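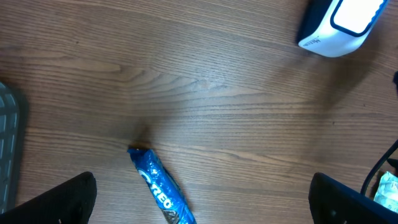

Photo: Prikgate demo team, wrist camera view

Section 4. Running the snack pick demo (open day)

For whoever has the table on open day. Read it once the night before, then keep it folded in the cart drawer. Covers the pick table only. Sorting belt is in section 5.

4.1 Before doors

1. Cart brakes on, both sides. Push it with your hip. If it rolls, redo.
2. Power strip first, then controller, then arm. Wait for the steady green on the controller before touching anything else.
3. Log in to Dokance as demo, not as admin. Admin leaves the speed limit off.
4. Load the job called Kwak open day. There is an older one called Kwak test, leave it alone.
5. Check speed reads 40 percent. If it reads anything higher, stop and reload the job.
6. Open and close the gripper twice from the pendant. Listen for grinding.
7. Wipe the table. Dry cloth only, the spray leaves a shine and the camera hates it.

NOTE: Dokance takes its time on first boot. Do not restart it becuase the screen looks stuck. Give it until the fan drops.

CAUTION: Hands off the arm while it homes. It swings wider than you expect on the left.

4.2 Setting out the packages

1. One target in the pick area. The blue Oreo package is a good starter, big white letters, easy for visitors to spot on the monitor.
2. Lay it flat. An angle is fine, the job handles a diagonal.
3. Other wrappers can stay on the table as clutter, off to the side. People like seeing that it copes.
4. Cables out toward the edge. A curve of black cable off to the right is OK, a loop across the pick area is not.
5. Look at the wrist view. You want both fingers showing at the bottom, spread wide, with the package between them.

NOTE: Glossy wrappers throw white highlights. If the outline on the monitor flickers, turn the package a little or dim the bench lamp. Don't change the camera exposure, section 7 depends on it.

CAUTION: No open food. No drinks on the table, yours included.

4.3 Running a pick

1. Ask everyone to step behind the tape. Wait till they do.
2. Say "arm moving" out loud. Every time, even the tenth time.
3. Press Find. A green outline should land on the package. Outline on the wrong thing: press Clear, then Find again.
4. Press Pick. One hand near the stop button the whole time.
5. Arm lowers, closes, lifts, carries to the drop tray. Don't reach in to help.
6. Press Home. Wait for the chime.
7. Reset the package by hand with the pendant in Hold.

If a package slips, leave it where it falls, press Home, then pick it up yourself. Two slips in a row, check the finger pads for dust. Still slipping, swap to a boxed item and carry on with the tour.

Grip force is set to 26 in the job. Crinkly wrap needs no more than that. Higher and you get crumbs, and the next group gets to watch you vacuum.

4.4 Letting visitors press the button

Allowed: Find and Pick, from the visitor pad only. Not allowed: the pendant, ever, no matter how much they say they work with these.

1. Plug the visitor pad into the port marked V.
2. Set Dokance to Guest. Top bar goes orange.
3. One visitor at a time, the rest behind the tape.
4. You keep the stop button. Do not hand it over for a photo.
5. After the group leaves, back to Demo before you do anything else.

NOTE: Small kids can stand on the step, but an adult stays next to them. Step goes on the tape side of the table.

4.5 If it stops

Error 41: lost sight of the target. Usually somebody's shadow. Move people back, press Clear, Find.
Error 2: stop button pressed. Twist to release, then Home.
Red light, no code: power down, arm then controller, and put out the Vindden sign that says back soon. Call the floor desk from the wall phone.

CAUTION: Never clear a stop while anyone is inside the tape. Look first, then twist.

4.6 Closing up

1. Arm to Park, not Home. Home leaves it up in the air overnight.
2. Log out of Dokance. Check the bar goes gray.
3. Arm off, controller off, strip off. In that order.
4. Coil the cables loose, no tight wraps round the elbow.
5. Packages back in the bin under the cart. Anything burst goes in the trash, and wipe the pads.
6. Write the pick count on the sheet, plus any errors and what time they hit. Pen not pencil please, the pencil ones dont scan.

Spare finger pads: second drawer, small bag. Take the last pair, write it on the sheet.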